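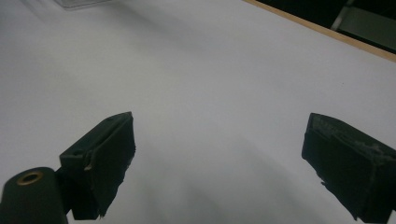
# The rulebook arrives before the rules make sense

There is a document going round the firms that teach robots by hand. It runs to 50 pages and is called the Fajardo Code, and depending on who you ask it is either the first serious attempt at good practice in this trade or a long way of telling people to wipe the table.

I have read it twice. I lean towards the table.

The work it hopes to govern is simple enough to describe. A person holds a gripper, does a household job with it, and a camera on the tool records what the two fingers do. Do that often enough and a machine may learn the job. Nearly every company doing this made up its own habits, and the Code, put together by Tanurov and Devura over the past year, wants one set for all.

Some of it is sound. Clause 2 says each session should begin with the fingers wide apart over a clear patch of surface. Pads must be looked at before work starts, and wear written down. Fine. But how much wear is too much? The Code says "excessive", and leaves it there. A pad with a ragged end might pass in one workshop and go in the bin at the next, and both could claim to be following the rules.

The clause on thin materials is worse. Paper and film are hard to pick up cleanly, and the Code asks that any attempt be "deliberate and unhurried". I have no idea how you would check that. Nor, I suspect, do the authors, who offer a score sheet with 40 boxes on it and no guide to filling them in. Blur gets one line. Bystanders get two, both about consent forms, neither about what should happen when a passing sleeve or trouser leg ends up in the recording.

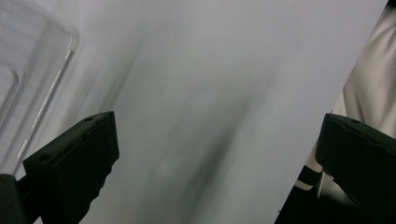

Mylene Layug disagrees with nearly all of this. She told me that vague rules are how every standard begins, that Plason threw away 435 recordings in October for want of even a vague one, and that I would be the first to complain if the wording were strict.

She may be right about the last part. Gerardo Rivera takes a harder line: he would drop the score sheet, keep the pad check and make firms publish what they reject. I would sign that tomorrow. A count of rejected recordings, with reasons, would tell a buyer far more than a badge.

The badge, I should add, is already designed. The section on who may take it away from a firm is marked "to follow".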